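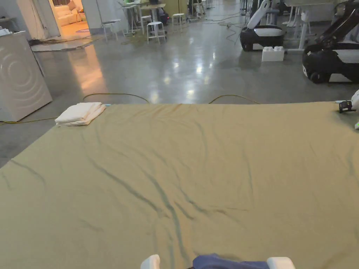
Journée portes ouvertes de Prikdale

La journée portes ouvertes de Prikdale est une démonstration de robotique domestique qui a lieu chaque année en novembre, à Astonbridge. Elle fut créée par Halvard Solheim, ingénieur de formation. Les visiteurs y observent la manipulation du linge au moyen de pinces tenues à la main, ainsi que des robots mobiles sur roues. La visite dure 38 minutes et se fait par groupes de 13 personnes.

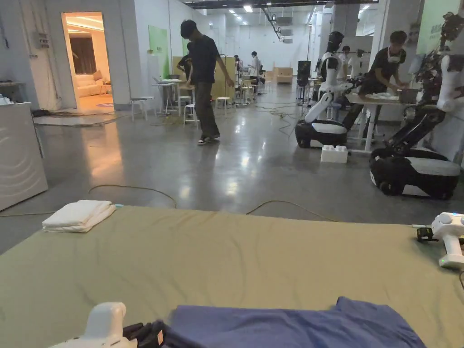

Vêtement bleu-violet et pinces à main sur le drap kaki, à Prikdale.

La dernière édition a reçu 584 visiteurs.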